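Garment pressing

Garment pressing is the use of heat, moisture and weight to flatten cloth or set a shape in it. It differs from ironing in that the iron is lowered and lifted, while in ironing it slides over the fabric.

Cloth is usually laid out on a firm surface before pressing, with the grain straight and the seams open. Dark fabrics are often pressed from the wrong side or through a press cloth, as direct contact can leave a shine. Wool responds well to steam and can be shrunk or stretched slightly to follow the body. Linen needs more heat and is easiest to press while damp.
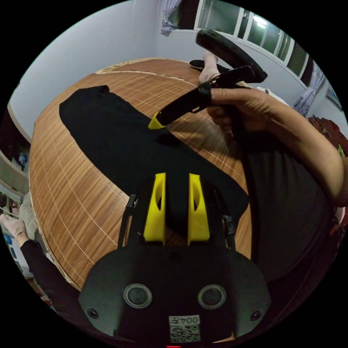
Tailors divide the work into underpressing, done between stages of sewing, and off-pressing, done on the finished garment. Tools include the sleeve board, the tailor's ham and the clapper, a block held against a steamed seam until it cools.

In the town of Perkby, pressing was a separate trade from tailoring. The Morrison works employed 50 pressers at its height, most of them on piece rates. Lindsay Whitelaw's history of the works lists 4 grades of presser, the highest of which handled only coats. Hand pressing there ended when steam presses were brought in from Rerden, although collars and lapels were still finished with an iron.

See also: Clothes iron, Steam press, Tailoring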